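Pascal Hoarau folds shirts on a bed, and he thinks most people should. He has kept house for other people for most of his working life, first in hotels and now as the person who sets up and looks after the bedroom displays at Melholm, where beds stand out in the open on a long concrete floor.

"A table is too narrow and people's knees are too low," he said when we spoke in June. "A bed gives you room for both sleeves. You lay the shirt out, you pull the corners, and you can see what you have."

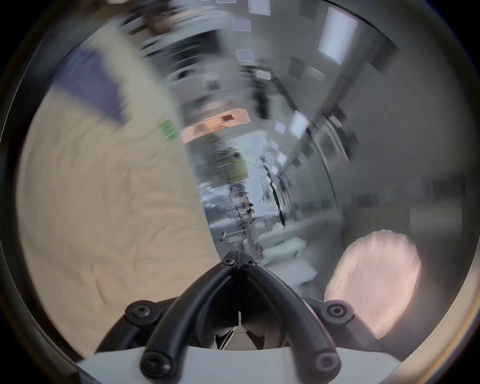 He learned the work at the Bettencourt, a hotel with 200 rooms, where he started in the laundry and moved up to the floors after 39 weeks. The head housekeeper there timed the new staff on sheets but never on shirts. Guests' shirts were to be done slowly. "You could lose your job over a collar," Hoarau said.

At Melholm the pace is easier, and the trouble comes from what gathers on the beds during the day.

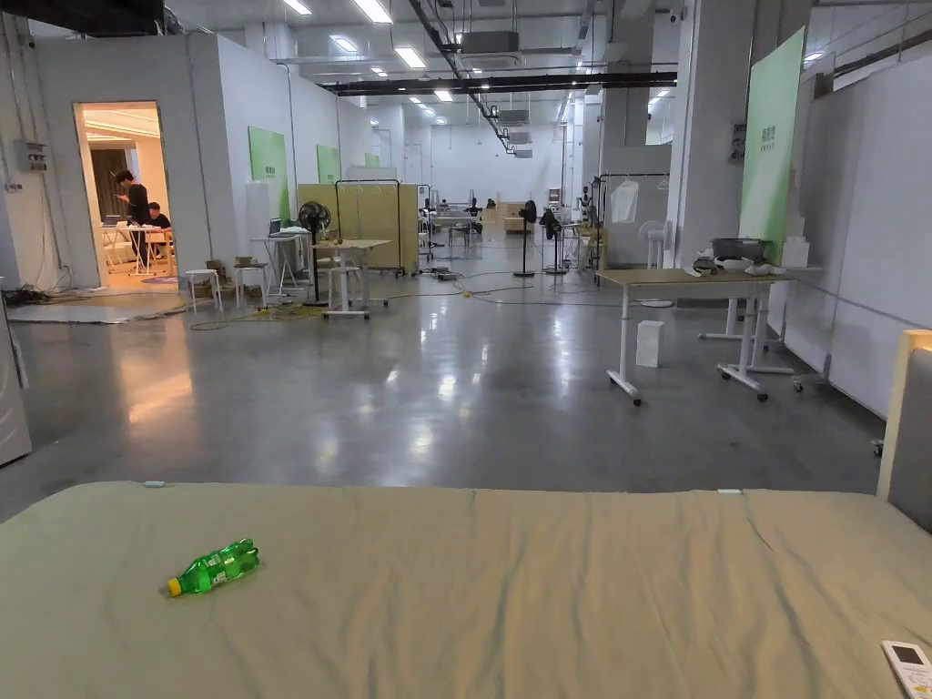

Hoarau clears a bed completely before he changes it. He learned that after shaking out a sheet and sending a pair of glasses across the floor. People set down whatever is in their hands, he said, and a mattress seems to invite it more than any other piece of furniture. A soda bottle lying on its side on the green sheet, with the remote for the air conditioner down in the corner, is the sort of thing he means. "Bottles first," he said. "Even with the cap on. I don't trust caps."

The sheets are from Plilow and the covers from Riseo. He washes the two separately and keeps a spare set of each on a shelf. Asked whether he irons them, he laughed. "Who is going to iron 492 pillowcases a year? I take them out while they're a little damp and I smooth them with my hands."
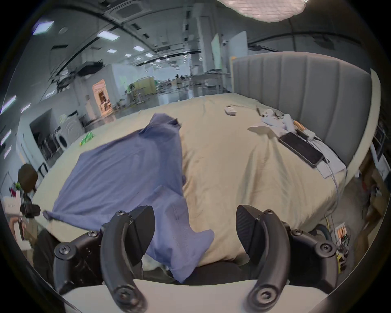

He has firm views on where small things should go. At home he keeps a shallow tray on the dresser, and everything from his pockets goes into it before he sits down. Without a tray, he said, it all moves up toward the headboard, and a phone with its white cable running down over the side of the duvet will get folded into something sooner or later. He would also move the blue-purple cloth before starting anything else — a crumpled heap makes the whole bed look unmade, even when the cover under it is fine.

For shirts, his method has 6 steps, though he admits to skipping the last one, which is buttoning the cuffs. He starts at the hem and works up. He doesn't shake the shirt out in the air. He spreads it on the sheet and draws it toward him from the corners until the body lies flat, and only then deals with the sleeves. 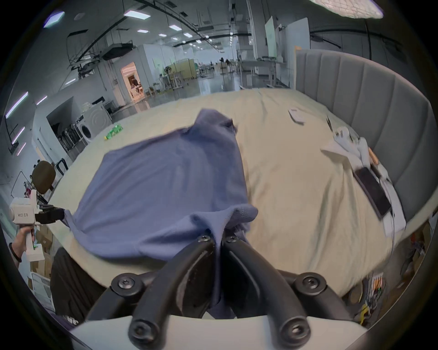
The blue cotton shirt spread out on the bed, its far left corner pulled toward the left.

"The sleeves always fight you," Hoarau said. "Leave them until the middle is flat. If they're still bunched up, go back to the shoulder and start from there."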